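Table (furniture)

A table is a flat surface held up off the floor, usually by legs, so that people have somewhere to put things. It is among the oldest types of furniture still in daily use, and the design has been changed far less often than furniture makers like to suggest. Most households own one table they eat at and several others they do not admit are tables.
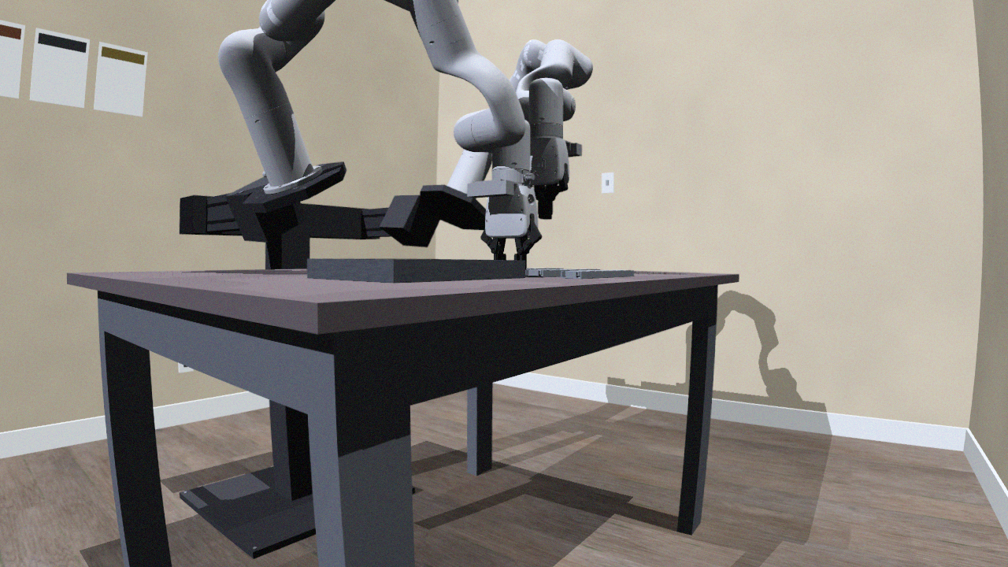
Jollolico Reference - Home and Furniture Desk

Parts and terms

The top is the part everyone pays for. Under it runs the apron, a band of rails that keeps the legs from wandering and bruises the thighs of tall guests. Stretchers, where present, join the legs lower down and serve as a footrest, whatever the maker intended. A table with one central support is called a pedestal table. It offers more legroom, and it will tip if a large enough uncle leans on one side.

Number of legs

Three legs will stand steady on any floor, however bad. Four legs became the standard anyway, and with them came the wobble, along with the folded napkin, the beer mat and the matchbook. Screw-in leveling feet fix the problem completely and are hardly ever adjusted.

The Gatanen pattern

The Gatanen workshop sold a plain dining table through its catalog as item 1231. It sat four, or six who were fond of each other. The catalog promised assembly in 20 minutes with 21 screws. Buyers wrote in to say that the bag held 20. A later printing corrected the minutes and left the screws alone. 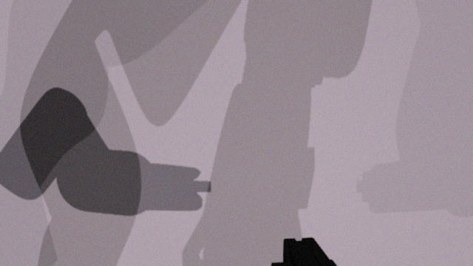
Ekström brought out a rival version with a drop leaf, which gave more room at dinner and pinched fingers the rest of the year. Collectors now argue over which of the two came first - a quarrel kept alive mainly by people who own one and would like to sell it.

Care

Wipe spills early. Coasters help, if used. Wax hides small scratches and draws attention to large ones. A tabletop near a sunny window will fade except where the fruit bowl sits, and moving the bowl is then a matter of some regret.
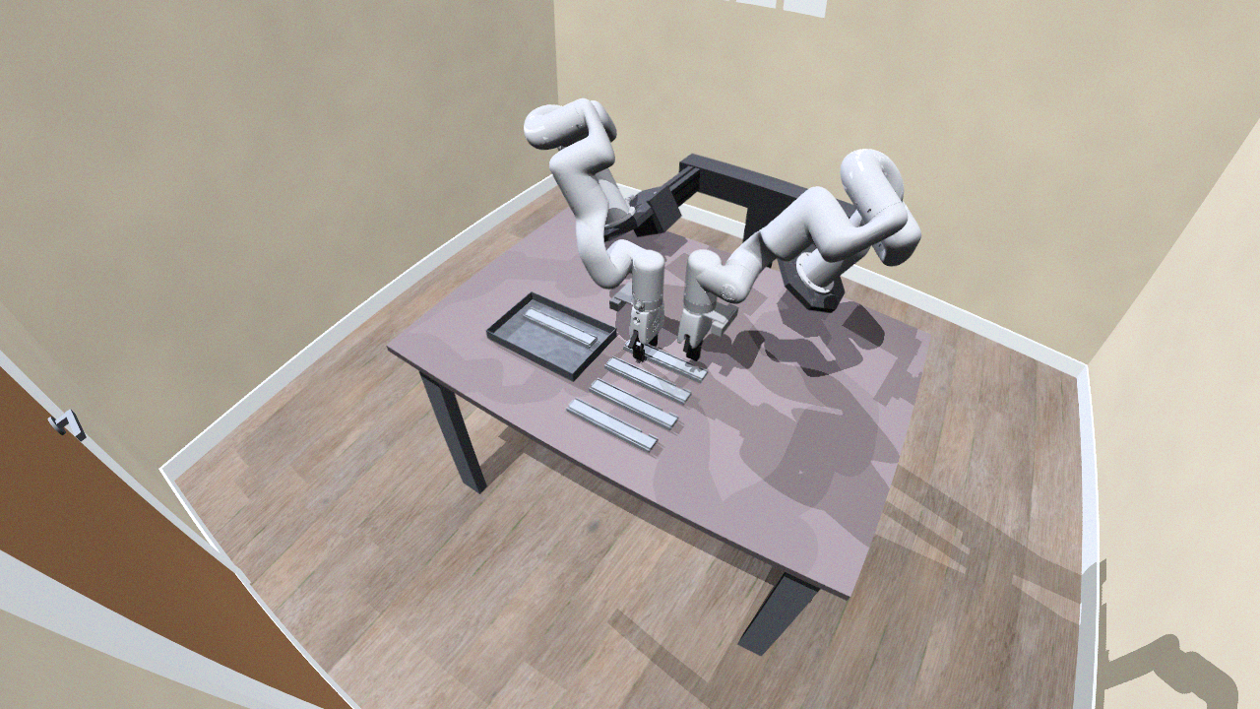
Idun Hovland, contributing editor, furniture

Tables in custom

In many homes each person has a fixed seat at the table, never assigned and fiercely held. Children's tables are set up at large gatherings and are generally thought to have the better conversation. The kitchen table also doubles as a desk, a sewing bench and a place to leave mail until January.

See also: Bench; Desk; Sideboard; Trestle

Last revised September 28, 2018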